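Exploding Head Syndrome

Exploding head syndrome (EHS) is a sleep disorder in which a person hears a sudden loud noise while falling asleep or waking up. The noise is not real and lasts only a second or two. People compare it to a gunshot, a slammed door, a crash of cymbals or a clap of thunder. Despite the name, it is usually painless.

Signs and symptoms

An episode often comes with a jolt of fear, a racing heart and sometimes a flash of light. Some people also feel a muscle jerk. Episodes may happen once in a lifetime or several times in one night, and they can stop for months before coming back. A person who has one is normally wide awake afterward and remembers it clearly, unlike someone who has had a night terror.

Causes

The cause is unknown. One common theory holds that the brain's shutdown at the start of sleep does not go smoothly, and that nerve cells involved in hearing fire all at once. Other proposed causes include minor seizures and problems of the middle ear. Stress and poor sleep are often reported in the days before an episode.

Diagnosis

Doctors rely mainly on the patient's own account. An overnight sleep study may be ordered if seizures are suspected. Severe pain points to a different condition, such as thunderclap headache, and needs prompt medical attention.

Treatment

Many patients need only to be told that the condition is harmless. Regular bedtimes and less caffeine late in the day may help. Certain antidepressants and calcium channel blockers have been tried in people with frequent episodes, but the evidence comes mostly from single case reports.

See also: Hypnic jerk, Sleep paralysis, Night terror

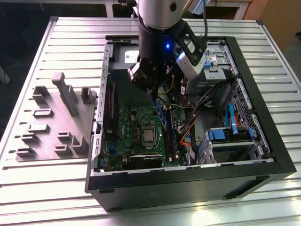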